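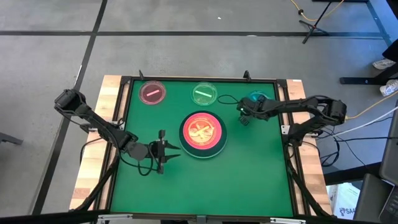
*A workbench with a green work surface and a large round container.*

Frauke Bauerfeind has walked the old Risier mill site so many times that she no longer looks at the plan. She is the project lead for Miston, the developer that wants to build apartments, small workshops and a grocery store there, and she met me at the gate on the river side.

The project has been quiet for a long time. The first builder, Pronus, left after the soil study, and the land stayed behind its fence. "People ask me if it is really happening," Bauerfeind says. "I understand them. They have seen nice drawings before."

The first phase has 100 apartments in 4 buildings. Of these, 23 will be rented below the market price. I asked her why the number is not higher, as several neighbors demanded at the last public meeting.

"We wanted more," she says. "But cleaning the ground costs a lot, and the bank looks at every apartment. I prefer to promise 23 and build them."

On the ground floor along Amato Street, Miston plans 21 workshop units for small businesses. Bauerfeind fought for them inside her own company. Some colleagues wanted shops only, she tells me, with large windows and higher rent.

"A carpenter or a bicycle repair person cannot pay shop rent. They also need a wide door, and they need to make some noise in the morning. So we put thicker ceilings above them. It was a long discussion about ceilings."

Parking was the other long discussion. The garage will go under the two buildings farthest from the river, where the ground is drier, and the entrance moved twice during planning. Residents of Amato Street still fear more traffic. Bauerfeind does not say they are wrong. She says the delivery trucks for the grocery store will use the north road, and that this is written in the permit.

Work on the foundations should begin in November. The grocery tenant has not signed yet, and she would not give me its name.

"Maybe I will tell you when the ink is dry," she says, and she locks the gate behind us.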